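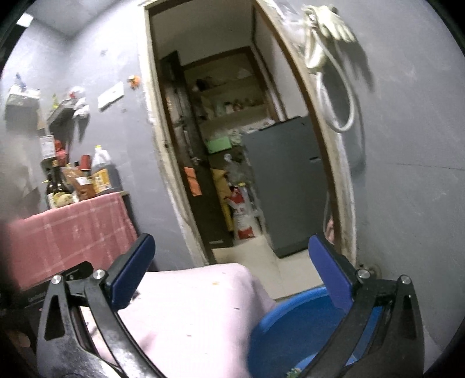
**Nikau Dunstan:** Raveo is way sweeter than it was last summer, and I don't care what the can says. I bought a case of 28 at the Karthorpe store and gave up after 3. It used to have that sharp lime thing going on!

**fizzbucket:** Same recipe, I'm pretty sure. You're probably drinking it warmer. I keep mine way at the back of the fridge and it tastes fine to me.

**Nikau Dunstan:** Mine's ice cold, thanks. Do you have an old can to compare? My sister in Ruawai saved one from June (she collects them) and the ingredients are in a different order. Sugar moved up a spot.

**tallglass_mo:** Ok, that's interesting. The Lelluvmont ginger one changed too, and I stopped buying it. I've gone back to iced tea with lemon, and I sleep better.

**fizzbucket:** Could be a different bottler? I still say it tastes the same, but post the two labels side by side and I'll eat my words.

**Nikau Dunstan:** Will do, she's mailing me the old one this week. Anybody near Karthorpe want 25 cans of the new stuff?

**tallglass_mo:** I'll take six for my brother, he'll drink anything.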